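Skybox lighting: sunset or neutral gray?
General Graphics > Lighting and Backgrounds

tomfarrow
Posted Tuesday, December 22, 2020
I keep reading that you should light every test scene with a plain gray environment and only add a sky at the end. I've been using the evening sky from the Vellura pack since June and I like it. Am I making trouble for myself?

pellworth
Yes. A low sun colors everything. You pick a brown for a tabletop, it looks right, then you load it at noon and it's orange. Gray first, sky last.

dkm_40
Disagree. If the final shot is at dusk, light it at dusk. I spent two weeks balancing materials under gray for a harbor scene and redid nearly all of them once the sky went in.

pellworth
That sounds like a problem with the materials. If they're set up correctly they hold up under any light.

dkm_40
In theory. In practice people judge by eye, and the eye adjusts to whatever is on screen.

Meenakshi Chowdary
You're both talking about color. The bigger issue with evening skies is contrast. The background is bright, the side facing you gets almost nothing, and dark objects go to a silhouette. Check your exposure before you touch the materials. A weak fill from the camera side usually does it — keep it low or the dusk look is gone.

tomfarrow
Thanks. Does the resolution of the sky matter? The Vellura one is pretty small.

Meenakshi Chowdary
For lighting, hardly. For the visible background, yes. Use the small one to light and a bigger one to look at.

rusk21
Dark things against that kind of sky, same issue as she describes:
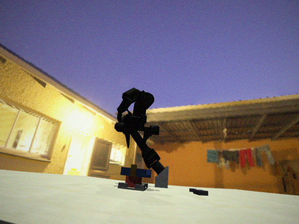 Evening sky, white table, no fill light

The white table holds up fine. The black parts have only faint shading left on the round housings.

pellworth
And under gray you'd see all of that shading.

rusk21
Sure, but I want the dusk. I'll try the fill.

dkm_40
Try rotating the sky too. A quarter turn puts the bright part off to the side and you may not need a fill.

tomfarrow
Rotated mine and it's better already. I'm keeping the sunset and saving a gray copy of the scene for checking colors.

pellworth
Fine by me.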